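Começo este fio porque três pessoas já me perguntaram pelo mesmo defeito. Desculpem os erros, o português não é a minha primeira língua.

1/ No dia 29 de fevereiro de 2020 a minha garra fechou sozinha. Eu não toquei no comando. Fechou com toda a força e ficou fechada até eu desligar a corrente. Ninguém se feriu, mas a minha mão tinha estado ali pouco antes.

2/ Primeiro pensei no motor. Troquei o motor por um Kornura novo e o defeito voltou no mesmo dia. Foi dinheiro mal gasto, confesso.

3/ Depois fui ler o registo. O erro é sempre o 514, que no manual da Declercq aparece só como "posição inválida". Uma linha, sem mais explicação. Escrevi ao apoio deles e ainda espero.

4/ O que encontrei: o sensor de posição perde o sinal durante 200 milissegundos, o programa lê zero, e zero significa "fechada". Então o comando manda os dedos para lá. A máquina obedece a um número que não existe.

5/ A causa do sinal perdido era a ficha do cabo. Com a garra aberta ao máximo, o cabo fica esticado e a ficha mexe um pouco. Vê-se mal a olho nu. Com o dedo sente-se.

6/ Para confirmar, repeti a abertura completa 116 vezes, com o cabo preso por uma abraçadeira. Nenhum erro. Tirei a abraçadeira e o 514 apareceu quase logo.

7/ Agora faço os ensaios na mesa de casa, com coisas pequenas, e a primeira posição é sempre esta, dedos bem abertos e nada entre as pontas azuis. O x-ato cor-de-rosa fica para o fim. Enquanto não confio no fecho, não pego em nada que corta.

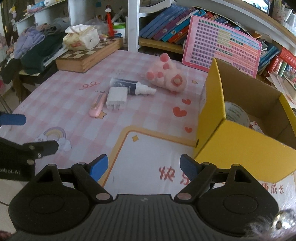 8/ Riet Bakker respondeu-me que a abraçadeira só esconde o problema, e que o programa devia parar quando o sinal falta, em vez de aceitar o zero. Tem razão. Já mudei isso: sem sinal válido, os dedos ficam onde estão e o motor perde a força.

9/ Falta ainda o botão de paragem. O meu estava atrás do computador, do lado errado para quem é canhoto como eu. Vou pô-lo à frente.

10/ Se alguém tem o mesmo comando e vê o 514, peço que me diga a versão do programa. A minha é a 3.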